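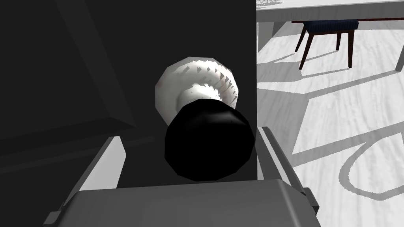
Wer im Simulator eine Schranktür aufbekommt, hat noch keine Schranktür aufbekommen, schreibt mir Rotich, und ich solle doch bitte aufhören, solche Ergebnisse Fortschritt zu nennen, solange kein echtes Scharnier gequietscht habe.

Ich habe mich über diese Zuschrift gefreut, wirklich, auch wenn sie ein wenig brummig daherkommt, denn sie trifft ziemlich genau den Punkt, um den ich in den letzten Beiträgen immer herumgeschlichen bin. Seit März sitze ich, wenn es der übrige Tag zulässt, über den Auswertungen von Diltus, unserem kleinen Projekt, in dem ein simulierter Roboter lernen soll, in einer simulierten Wohnung Türen und Schränke zu öffnen. Und ich bin nach all den Abenden fester denn je davon überzeugt, dass sich die Arbeit in der gerechneten Küche lohnt. Nur muss man sich eben darüber verständigen, was sie einem sagen kann.

Fangen wir beim Knauf an. Für uns Menschen ist ein Knauf kaum der Rede wert, man greift hin, zieht und denkt dabei an den Kaffee. Für einen Greifer mit zwei Fingern ist er eine erstaunlich unfreundliche Form. Er ist rund, er bietet keine Fläche, an die man sich anlegen könnte, und wenn die Finger ein wenig schräg ankommen, rutschen sie beim Schließen über die Wölbung nach vorn weg. Ein Bügelgriff verzeiht viel mehr, da kann man mit einem Finger dahinterfahren und notfalls hebeln. Beim Knauf entscheidet der Anflug, und der Anflug ist es auch, an dem unsere ersten Strategien reihenweise gescheitert sind.

Das Verfahren selbst ist rasch erzählt. Wir geben dem Lerner eine Handvoll vorgeführter Bewegungen mit, in denen jemand den Arm von Hand gesteuert hat, acht sind es im aktuellen Stand, und lassen ihn danach selbst probieren. In jedem Durchgang verändern wir die Wohnung ein bisschen: Mal steht der Roboter etwas weiter links, mal kommt das Licht von einer anderen Seite, mal haben die Fronten eine andere Farbe. Der Gedanke dahinter ist alt und wird in unserem Fach seit Langem in vielen Spielarten verfolgt. Wer nur eine einzige Küche kennt, lernt diese Küche auswendig, mitsamt dem Schatten auf dem Boden, und ist verloren, sobald jemand die Lampe umstellt.

Neu an Diltus, wenn ich das Wort einmal verwenden darf, ist allenfalls die Reihenfolge. Wir verändern am Anfang fast gar nichts und werden erst großzügiger, wenn der Greifer den Knauf zuverlässig zwischen die Finger bekommt. Wir hatten es vorher andersherum, also von Beginn an mit der vollen Bandbreite, und da hat der Lerner eine Art Angststarre entwickelt, er blieb einfach eine Handbreit vor der Tür stehen. Mit der langsamen Steigerung öffnete er nach dem Training in 200 von 400 Prüfläufen die Tür so weit, dass man an den Inhalt käme. Die Hälfte also! Ich weiß, dass manche Leser bei dieser Zahl enttäuscht die Schultern sinken lassen, und ich weiß, dass Rotich schon den nächsten Brief entwirft.

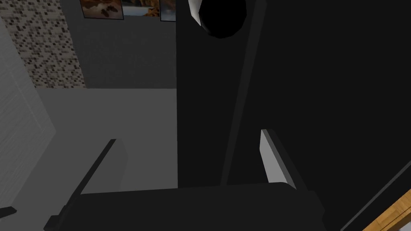
Seite zuletzt geändert: im März, 18:40 Uhr (Absatz zu den Prüfläufen ergänzt)

Ich möchte die Hälfte trotzdem verteidigen, und zwar nicht aus Vaterstolz. Interessanter als die Quote finde ich nämlich, wie die anderen Läufe misslungen sind. Ein guter Teil davon scheiterte erst nach dem Greifen. Der Knauf saß zwischen den Fingern, die Tür ging auf, und dann stand der Roboter sich selbst im Weg, weil er seine Basis nicht zurücknahm und das Türblatt gegen den eigenen Arm zog. So etwas sieht man in einer reinen Greifstatistik nie. Man sieht es erst, wenn man sich die Mühe macht, die misslungenen Läufe einzeln anzuschauen, abends, mit einer Kanne Tee und viel Geduld, und genau dafür ist die Simulation ein Geschenk. Ich kann jeden Lauf an der Stelle anhalten, an der es schiefgeht, eine Sekunde zurückspulen, den Arm etwas anders stellen und nachsehen, was daraus geworden wäre. Mit einer echten Tür habe ich nach dem dritten Versuch einen verbogenen Beschlag und nach dem zehnten eine Beschwerde aus der Werkstatt.

Ein zweites Argument betrifft den Blick. Wer dem Roboter über den Greifer schaut, merkt schnell, wie wenig er in der Nähe eines großen dunklen Möbels überhaupt noch zu sehen bekommt. Je näher er der Front rückt, desto mehr füllt sie sein Bild, und gerade im entscheidenden Augenblick fehlt ihm der Überblick. Wir haben lange an der Belohnung herumgeschraubt, ehe uns aufging, dass der Lerner schlicht zu wenig wusste. Seither bekommt er zwei Ansichten, eine nahe am Greifer und eine weiter oben vom Körper aus, und diese kleine Änderung hat mehr gebracht als alle Feinarbeit an den Gewichten zuvor. Dergleichen probiert man am echten Gerät ungern aus, denn dort zieht jede zusätzliche Kamera Halterungen, Kabel und einen Nachmittag Kalibrierung nach sich.

Nun zu dem, worin Rotich recht hat, und er hat in vielem recht. Unsere Knäufe sind eckiger, als ein Knauf sein sollte, weil man beim Rechnen an den Flächen spart. Für die Berührung ist das keine Kleinigkeit, ein Finger kann auf einer flachen Facette Halt finden, den es auf einer richtigen Rundung nicht gäbe. Die Reibung ist eine Zahl, die wir eintragen und die in der ganzen Wohnung dieselbe bleibt. Kein Scharnier klemmt, keine Tür hängt schief, kein Magnet hält die Front erst fest und lässt sie dann mit einem Ruck los. Wer daraus schließt, unser Roboter könne morgen in Tasard den Geschirrschrank ausräumen, dem ist nicht zu helfen, und ich hoffe sehr, dass ich nie so geklungen habe.
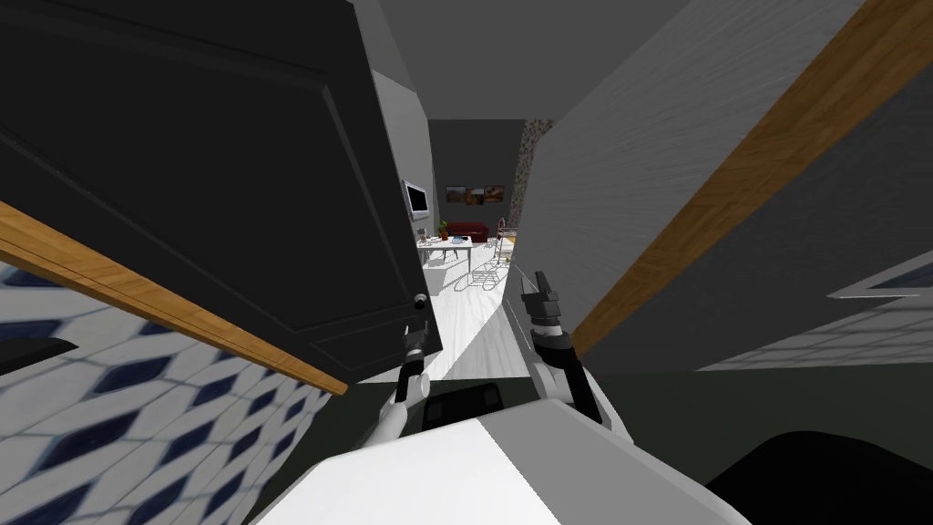

Was mich an der Debatte stört, ist eher der Ton, in dem beide Seiten sie führen. Die einen melden jede gelungene Tür als Durchbruch, die anderen tun so, als sei alles Gerechnete ein Computerspiel für Leute, die sich vor der Werkstatt drücken. Dabei wäre beiden gedient, wenn wir uns angewöhnten, Fehler genauso sorgfältig zu veröffentlichen wie Erfolge. Ich wünsche mir zu jeder Quote eine Liste: daneben gegriffen, abgerutscht, sich selbst blockiert, zu früh losgelassen. In Zasusow, dem Vorgänger von Diltus, haben wir das versäumt, und als wir später wissen wollten, ob der Anflug oder das Ziehen die Schwachstelle war, mussten wir sämtliche Läufe noch einmal rechnen. Das hat Strom gekostet und, schlimmer noch, die gute Laune von mehreren Wochen.

Eine solche Liste würde auch den Vergleich mit der Wirklichkeit ehrlicher machen. Wenn ein echter Arm an derselben Stelle scheitert wie der gerechnete, dann taugt das Modell an dieser Stelle etwas, ganz gleich, wie hübsch oder hässlich die Wohnung gerendert ist. Scheitert er anderswo, wissen wir, wo wir nachbessern müssen. Eine nackte Prozentzahl hilft bei beidem nicht weiter.

Rotich habe ich inzwischen geantwortet, deutlich länger, als er es vermutlich wollte, und ihm angeboten, unsere Fehlläufe durchzusehen. Falls er eine quietschende Tür übrig hat, nehme ich sie gern. Der nächste Beitrag handelt von Schubladen, mit denen wir gerade erst anfangen und bei denen ich noch keine Zahl nennen mag.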